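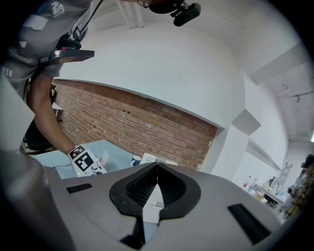
Hand-held grippers at the blue table

Can robots do chores yet? Your questions, answered

We get a lot of mail at Plavel about whether a machine can clear a table, and we love getting it. These are the questions that come up most.

So, can a robot tidy my kitchen?
A few small jobs, yes, on a good day, with somebody close by. Picking up a mug and putting it in a basket is well within reach now. A whole kitchen after dinner is a much bigger thing, and I can't wait to see it happen!

Why are people holding the grippers?
A person does the chore with the same kind of fingers a robot would use, and the movements get recorded so a robot can learn from them. Our current tidying set, which we call Fomska, has 2120 recordings in it, and Maya Daher has watched nearly all of them.

Why cups and baskets? Isn't that too easy?
Try it with two fingers and no sense of touch! A thin plastic cup bends if you squeeze too hard and slides away if you don't squeeze enough.

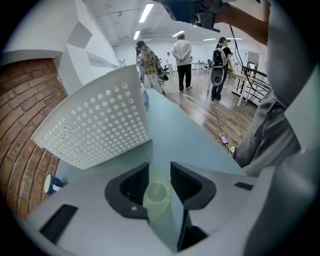

Clear plastic is tricky in another way, too. Cameras tend to look straight through it, so a robot can be a little off about where the rim is, and a little off is plenty to knock a cup over. Gil-soo Seol keeps asking for more see-through things on the table, and he's right to.

Are two hands better than one?
For lots of chores, yes. You can steady a basket with one hand while the other drops something in. But then the two have to stay out of each other's way, and timing is still hard for a robot.

What are the black-and-white squares for?
They're markers. A camera can spot one and work out where the gripper is and how it's turned.
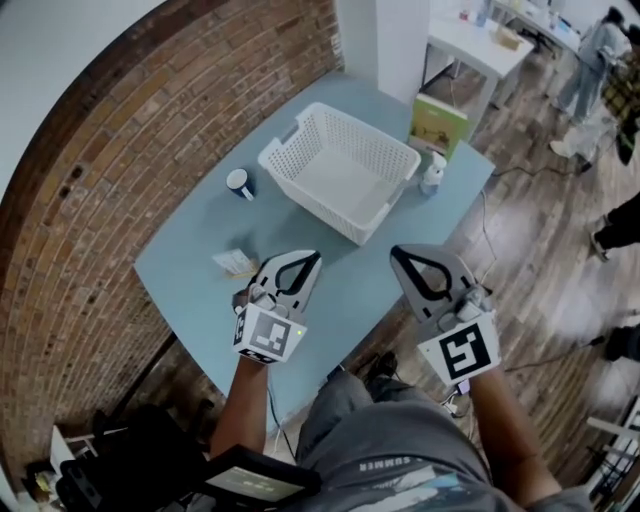 Two grippers over the table, with the basket in the middle

What about shop-floor work?
It's further along, mostly thanks to things staying put. Packing the same part into the same tray all day suits a machine very well. Mixed bins are harder, and so is anything floppy, like bags or cloth.

When can I buy one for the house?
I don't have a date and I'd be wary of anyone who gives you one. Remedios Lumbao on our team thinks laundry will come last. I'd bet on the dishes, with all that water and grease.

Can I come and try the grippers?
Please do! We run open afternoons in May, starting at 3. Write to Cúc Nông at the front desk and tell her how many are coming.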